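We use cookies to remember your notebook settings. Accept / Manage preferences

May – Tivora teardown kit, bench notes

Day 9 of the loan period from Stidero. Kit is the arm, gripper, wrist camera and their job software. Quoted price for the Nedport site includes training, no spare fingers. Asked for a separate line on those.

Morning: recalibrated after the overnight update, 58 minutes including the restart. Manual says up to 20, so that goes in the review. Job files from last week loaded fine. Log counter stands at 1,687 grasps since install. Stidero wants the fingers inspected at 2,000, so we should get there before the kit goes back.

RAM routine still the weak one. It finds the latches but comes in too steep on the second stick. Lowered the approach speed and saved as a new profile, didn't overwrite the old one. 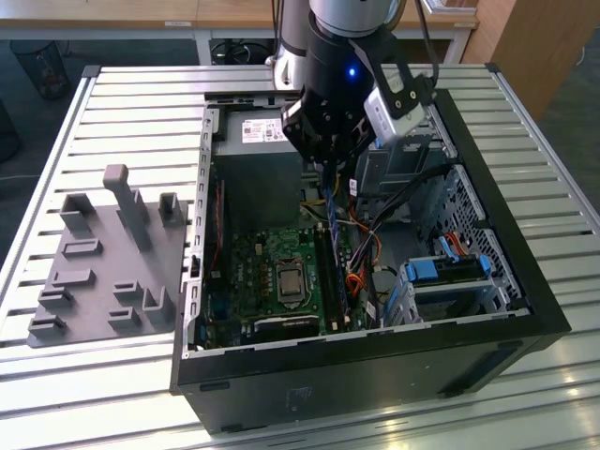

Adebisi line sends us mixed towers, so the review has to cover more than the demo unit Stidero brought. Today's is a black desktop case on its side, panel off. Cable handling is what I want to test next – the power supply bundle loops over the middle of the board and drapes across the right part of it, and the software has no step for moving wires. Processor is exposed, no cooler on it, so skip the cooler step in the job file or it will stop and wait for a confirm. Fixture plate stays to the left of the case for now.

To do: ask Stidero about a wire step, export logs, check wrist bolts.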